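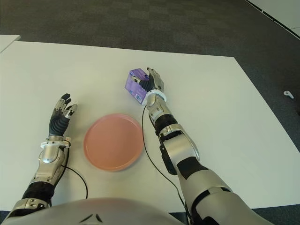 The office carpet has one job, and it is to be forgotten. Nobody has ever resigned over one. It comes in grey, in a second grey for contrast, and in a third that the brochure calls Estuary. The sort I have in mind is the dark one with a faint check in it, squares a shade lighter and a shade darker, laid under a pair of white tables and running up to a pale partition with a thin dark strip along the bottom. You have stood on it. You have probably waited for a meeting on it, and if asked an hour later what colour the floor was, you would have said "floor".

I went to Undville to find out who chooses it.

Undville is where Halliday has its showroom, between a tyre place and a shop that sells only blinds. Halliday sells flooring to people who don't want to think about flooring, and has done well out of it. The door opens at ten in the morning. Inside there are 324 samples on sliding racks, and my first impression was that somebody had photocopied one of them 323 times.

Glenys Stubbs has run the place long enough to find this funny. She slid out a rack and asked me which of two squares was warmer. I said the left. They were the same square, turned round.

"It's the pile," she said. "It leans. Turn it and the light lands differently. That's your check pattern, half the time. Same tile, quarter turn."

I have been in offices all my working life and had always taken the check for a decision, made by a person with a pencil. Often it's one tile, going round and round like a dog settling down to sleep.

Patterned carpet in offices is mostly there to lie for you. A plain floor tells the truth about every biscuit. A busy one shows nothing, but people complain it makes them feel seasick, so the trade has spent decades creeping towards the faintest pattern that will still hide a dropped teabag. Glenys tests hers with an actual teabag. She keeps a box of them by the till, and I was offered one to drop and, later, one to drink.

The ranges have names. Orkari is the hard-wearing one, for corridors and anywhere with a vending machine. Nastine is softer and goes in rooms where directors sit down. I suggested that Nastine was an unfortunate thing to call a carpet. Glenys said it had been chosen by a man who had since left, and that it outsold Orkari in spring.

Then there is the matter of squares. Older readers will remember carpet that arrived on a roll and needed several men and some shouting. Tiles won because of the wires. Once the cables moved under the floor, someone had to be able to get at them, and it's easier to lift a square than to slit a carpet open and say sorry to it. Tiles also let you move the ruined one from the doorway to somewhere beneath a cupboard. A well-run building does this on the quiet for years. Glenys calls it "the shuffle", and says she can walk into a room and tell you which tiles used to live by the kettle.

Her biggest order this year was 800 tiles, all one grey. The customer took 4 months to settle on it. There were site visits. Samples were taped down and walked on by staff in different shoes. At one stage a blue was in the running, a proper blue, and Glenys allowed herself some hope. She had even brought a box of it up from the back. It was thought, in the end, to be "a bit much".

She showed me the blue. It was lovely, and it was a bit much.

I asked what she had at home, expecting something wild, or at least a rug.

"Lino," she said, and went to let in a man who wanted something in grey.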